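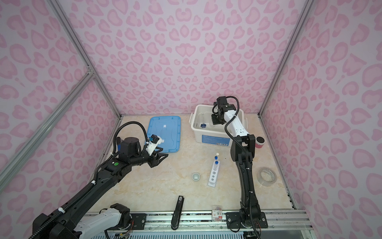 ## Two-arm cell, test tube exercise

The right gripper is inside the white storage box; the left one points toward the middle of the floor. Two capped tubes stand in the rack.

Course notes: Tharushi Ranasinghe and Hamish Innes wrote the control code, Nicanor Cabello the grasp planner. Each team gets 15 attempts per object, and the log is kept at 5 Hz – enough for grading. Joint speed is limited to 67 percent in October, full speed after the midterm check. Code and logs are on the Storkholm course server.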